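Trimham Household Forum > Trash, Recycling & Yard Waste
Thread: Mail-in electronics recycling, is any of it real?
Started 19 April 2020

dulcimer_dan wrote:
I have a drawer of dead gadgets I've been meaning to deal with since December. The county drop-off is closed until further notice and Ketgate keeps sending me coupons for their prepaid recycling box. It's 7 dollars, you fill it, you mail it, and they say "everything is responsibly processed." Processed into what? By who? I've read the page three times and I still couldn't tell you.

I don't mean TVs. I mean the small stuff, little circuit boards and leads and whatever comes out of a lamp when it quits.
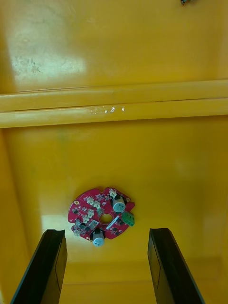
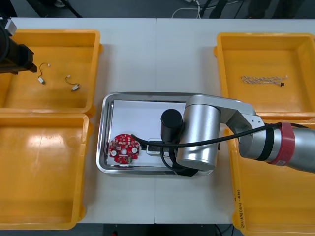

Red round board again in the next two. 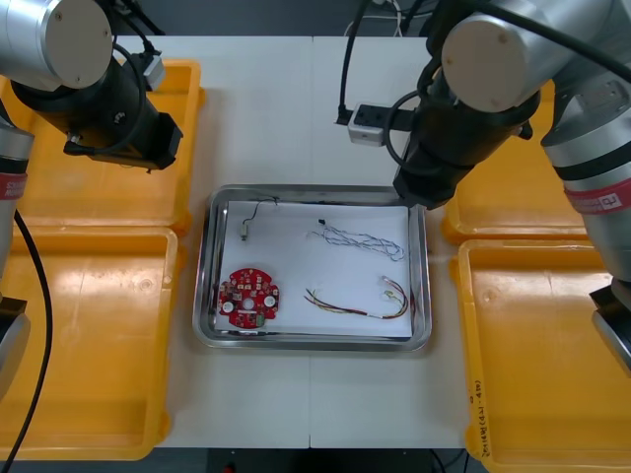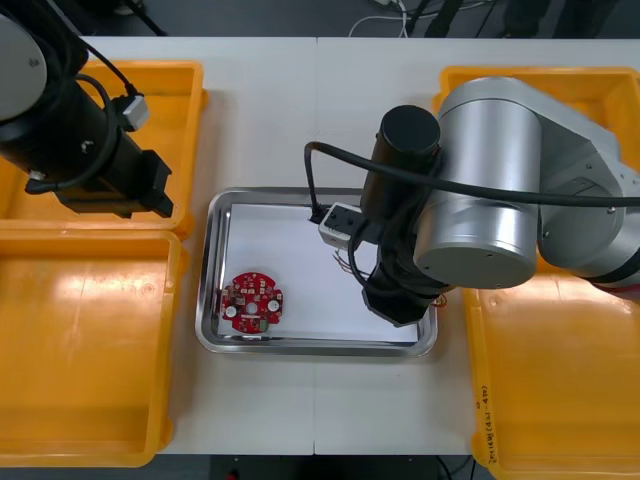 pepperjack61
I used the Ketgate box last year and I wouldn't do it again. Nothing bad happened. Nothing happened at all, is my complaint. I got an email with a green leaf on it saying my item had been "received into the recycling stream." I wrote back asking where the stream goes and got the same email with the leaf again.

dulcimer_dan
Was there a certificate or a weight or anything?

pepperjack61
There was a number. It said my box was part of 2,441 pounds "diverted from landfill." Diverted to where, it didn't say. A warehouse isn't a landfill either.

moss_on_north_side
You two are being kind of rough on them. Shipping a box across two states and paying a person to open it costs money, and for 7 dollars I don't expect a handwritten letter about where my old phone charger ended up. I've sent four boxes. My drawer is empty. The stuff isn't in my trash can, and the trash can I KNOW goes in the ground.

pepperjack61
You know it left your house. I'll give you that.

ghostpipe
Most of these outfits don't recycle anything themselves. They collect, pull out whatever they can sell, and pass the rest to the next company down. That can be perfectly fine if the next company is any good. The trouble is that a page full of leaves reads the same either way. Ask them two things: name your downstream processor, and tell me what you do with the stuff that has no resale value. A decent company will answer both in one paragraph. A bad one will tell you it's committed to the planet.

dulcimer_dan
OK, I sent those two questions to Ketgate and also to Hoarau, which does the free box. Will report back.

tallowgate_rd
Free box is worse. If it's free then they're only making money on what they can resell, so what do you think happens to a bag of cheap leads? Nobody is paying postage out of the goodness of their heart.

moss_on_north_side
Or the manufacturers pay into it. Rultach does that for its lamps, there's a slip in the package. You mail the dead one back and it's already covered in the price.

tallowgate_rd
I've got a Rultach lamp. The slip says "where facilities exist." That's three words doing a lot of lifting. It also says the light source can't be replaced, so the whole lamp is junk when one little piece of it dies. I'd take a lamp I can fix over a lamp I can mail.

moss_on_north_side
That's a different argument, and I agree with it, but Dan has a drawer full of junk today.

ghostpipe
It's sort of the same argument though. The recycling slip is how they get away with selling it sealed shut. You feel OK tossing it so you buy the next one.

bettyboopstoop
Can I ask a dumb question. Do I have to take things apart first? My brother in law says you get more recycled if the boards are separated from the plastic. I've been sitting here with a butter knife and a clock radio.

ghostpipe
Please put down the butter knife. Anything with a power supply in it can hold a charge even unplugged, and anything with a glued-in battery can catch fire if you poke it. Take out the batteries that are meant to come out, tape the ends, bag them separately. Leave the rest whole. They have shredders and people with gloves on.

bettyboopstoop
Radio is back in one piece, mostly. There is a spring.

pepperjack61
Batteries are another thing — Ketgate won't take loose ones by mail, and that's in gray type on the inside flap of the box. So you've already paid before you find out.

moss_on_north_side
It's on the website too.

pepperjack61
Where? I looked.

moss_on_north_side
Under shipping, then the third question down. Fine, it could be easier to find.

dulcimer_dan
Update. Hoarau answered overnight, which surprised me. They named a processor and said no-value plastic goes to "energy recovery." So, burned. At least they said it. Ketgate wrote back that they have "702 happy partners" and gave me a coupon.

tallowgate_rd
702 partners and they couldn't name one.

ghostpipe
Naming a processor isn't proof, to be fair to both. Anybody can type a company name in an email. I'd want to see that the processor lists Hoarau back, or that somebody independent has been through the building lately. Did you check?

dulcimer_dan
Checked. The processor exists and has a street address. Its website doesn't mention Hoarau one way or the other. I left a message.

moss_on_north_side
So what's the plan, keep it in the drawer forever? That's my problem with these threads. Everybody digs until they've found a reason to do nothing, and then it goes out with the trash when they move.

pepperjack61
I've had mine in a shoebox in the garage for six weeks and it hasn't hurt anyone. The county place will open again some day. They at least publish where each load goes and what it cost us. Last I looked they'd spent 500 dollars on new signs, so I'm not calling them saints either.

tallowgate_rd
The county ships to a contractor same as everyone else.

pepperjack61
Yes, and the contract is a public record. I've read it. It's boring and it names names. That's what I want out of Ketgate and I can't get it.

dulcimer_dan
I'm going to wait for the county on most of it. The two phones I wiped and I'll probably send those to Hoarau, seeing as phones are worth something and might really get used again. Not buying the 7 dollar box.

moss_on_north_side
Send me the coupon then.

dulcimer_dan
Check your messages.

bettyboopstoop
Does anyone know if a spring counts as scrap metal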